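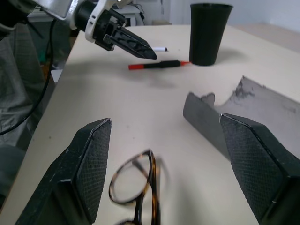 Endstead Open Air Drawing: Frequently Asked Questions

Do I need to know how to draw?
No. Many persons who come to us have not drawn since school. Delwyn Wihongi, who leads the group, gives a short introduction at the beginning, and after this everyone draws what they like.

Where do we meet?
At the lower gate of Onberg Park, beside the map board. If it rains we go to the covered market in Rashti Street. The change of place is written on our page before nine in the morning.

What should I bring?
A sketchbook, two or three pencils and something to sit on. We recommend paper of 300 gsm if you want to use watercolor. For pencil, 100 gsm is sufficient. Please do not bring oil paint.

May I draw the memorial stones?
Yes, but we ask you to stay on the path and to not put your materials on the stones. If a family is visiting, please wait or choose another subject.

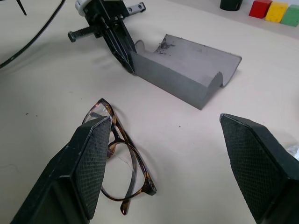
Page last changed: September 2022

Is there a fee?
One morning is free of charge. The Rarniso sketchbook, which you can buy from us, has 40 pages.

Can I show my drawings in the exhibition?
Every participant can give us up to two drawings. We hang them in the library in March. Write your name and the title on the back side, in pencil. Frames are not necessary.

Can children come?
Children are welcome together with an adult. Dogs also, if they are on a leash.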